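Brulitz tracker / Inlow simulator / evaluation
Subject: Ezzat success rate too high in sim, does not match per-step logs
Status: resolved, note kept open for the write-up
Component: success checker, Prumasix scene generator

Initial report

We are using Inlow to score the Ezzat policy on the letter cube task before anything goes on hardware. The instruction names one cube, the arm is meant to pick it up and put it on the small wooden board, and the episode stops on success or at 1,000 steps. Prumasix generates the layouts: where the cubes go, which characters they carry, how the board is turned, where the light comes from, where the camera sits.

The full July sweep finished overnight and gave us 3,934 scored episodes. The success rate looked very good, better than the training curves would suggest, and a fair number of the successes were recorded within a handful of steps of the start. The arm can't get to a cube that quickly, let alone carry it anywhere.

Expected: success only when the named cube has been lifted, placed on the board and released.
Seen: success logged with the gripper still open and no contact recorded on any cube.

What I checked first

1. Clock. Step counter and physics time agree. No dropped steps.
2. Contact log. Works on a hand-driven episode, so the missing contacts are real.
3. Instruction parser. Named cube in the log matches the named cube in the prompt for every episode I opened.
4. Rendering. I had a theory that the shadows were confusing the policy and that the odd scores were a side effect. The arm throws a big one over the work surface in a lot of the layouts and the cubes are small beside it.

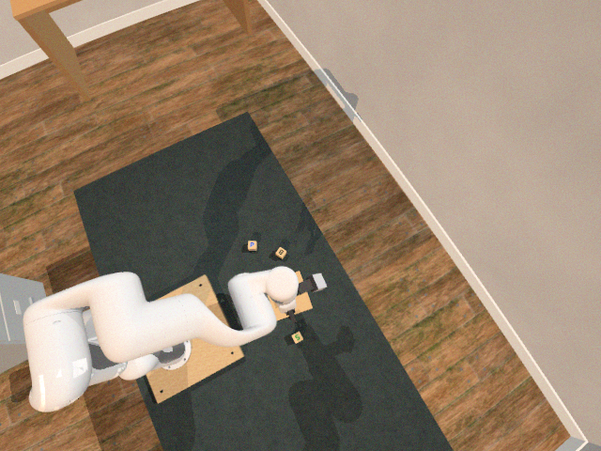 High camera, arm reaching past its base. P and S are readable, the other cube looks like a B.

I reran a fixed set of 200 layouts with shadows on and then with shadows off. The policy changed a bit in how it approached the cubes, and that will be worth a paragraph later, but the early successes turned up on exactly the same layouts both times. So shadows are out as a cause.

Update, same ticket, 4:30 pm

Got somewhere. I pulled the early successes out of the set of 200 and there are 9 of them. In all 9 the log has a cube centre inside the board outline at step zero. Prumasix is dropping cubes on top of the target.

It does have an overlap test. The test compares cube against cube, and cube against the arm base, and it leaves the board out because the board was added to the task afterwards. That explains the first half of the problem.

The second half is ours. The checker looks at the position of the named cube, and if it is over the board and not moving, it passes the episode. It never asks whether the arm had anything to do with it. There is a release condition in the task sheet but it was never carried over to the code.

Worse, when the cube on the board at the start is a different one from the named cube, the episode runs on with the target already taken. The policy has to stack, or push, or set its cube down half on the edge. We have been counting those as ordinary failures. So the total was being pushed up by one kind of bad layout and down by another, and I can't say from the summary alone which one wins.

A single frame won't sort these out either. I went through rendered stills for a while trying to flag bad layouts by eye and gave up. Take one like the next: K is on the board, the fingers are down over a different cube further back, and without the step log you can't tell how K came to be there or which cube was asked for.

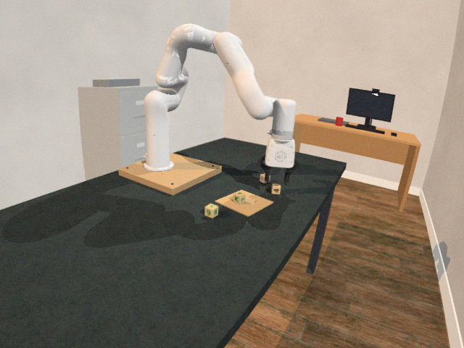 Reply from Prumasix support: please don't patch the overlap test locally, we would sooner add the board as an excluded region in the generator so the seeds stay comparable. Also, are you sure you want those layouts gone completely? A cube already sitting on the target is a fair test of the policy if it is labelled as one.

Response

Agreed on both. Happy to wait for the excluded region. We'll keep the occupied-board layouts as a separate group and report them on their own line, scored by hand where stacking is involved.

Changes made on our side

- Checker now wants three things in order: named cube lifted clear of the surface, cube resting on the board, gripper open and not touching it.
- If the named cube is on the board at step zero the episode is marked invalid and left out of the total.
- If another cube is on the board at step zero the episode goes to the occupied group.
- The initial position of every cube is written to the summary file, so this can be checked without opening the full log.
- Camera position is written there too. The view differs a lot from one layout to the next and I had to dig for it.

Rerun

Ran the same 200 again with the new checker. The 9 early ones are now marked invalid and the other results line up with the contact log. I watched a few of the borderline ones through and agree with the call on each, apart from one where the cube was resting partly over the edge of the board. Checker says placed. I'd have said no. Left as is for now, and the edge rule is written into the method section so readers can judge it.

The 3,934 are being rescored from saved states, no need to rerun the policy. Old summary files are renamed and should not be used in plots. If you copied numbers out of them into the draft, please pull them out again before the next build.

Still to do: shadow comparison as its own ticket, with the on and off runs linked from here.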